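**Winden Parish Records: second progress report to the Hiebert Fund**
1 February 2025
Prepared by Thérèse Penner

Dear Trevor,

You asked for something shorter than last time. I have left out the history of the damp.

## Where we have got to

The grant pays for cataloguing 2,903 loose papers from the old parish store, of which 1,391 are now listed, boxed and findable by a person other than Laurier Zacharias. The plan had us further along. The plan was written before we opened the drainage correspondence, which runs to 666 items and concerns one ditch. Both parties to the dispute kept copies of everything and neither believed in dates.

Raymonde Gagnon has put the ditch letters in order by working out which clerk was in office and how cross he sounded. I was doubtful, but where we have been able to check her against the minute books she has been right, apart from one clerk who seems to have mellowed.

## Storage and the reading room

The Codier boxes arrived and fit the shelves. The lids are very slightly too good, and getting one off takes two hands and some resolve. We have stopped filling them to the top.

Readers are admitted by appointment. Most want their grandparents. One wanted the ditch, and stayed until closing.

Furniture for the reading room is still under discussion. I would like something dark that does not show ink. Laurier would like something cheap.

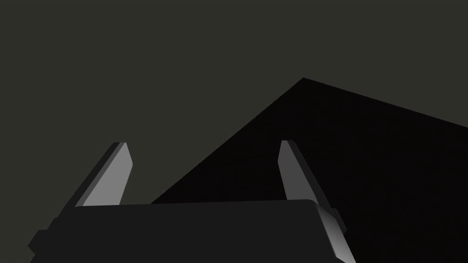
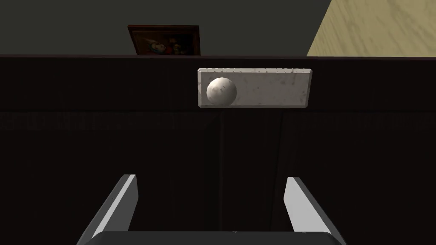 ## Money

We are underspent on travel, as the papers turned out to be downstairs. We are overspent on folders, having assumed that people in the past wrote on paper of a standard size. Marlene Bélanger's figures are attached, and she asks me to say that the line marked "sundry" is tape.

I should like to move the travel underspend to folders, and need your agreement in writing before I do.

## What has gone less well

The Sketetti catalogue software will not accept a record without a surname. Its makers have been told about the ditch. For now those entries sit under "Ditch, Mr", and will be corrected when the update comes.

The talk for the local school was moved twice and then held on the morning of the cross-country run. Attendance was 2.

## Next

- Finish the tithe and rent papers by the end of March.
- Start on the photographs, few of which have names on the back.
- Get the school talk on a day without running in it.

Regards,
Thérèse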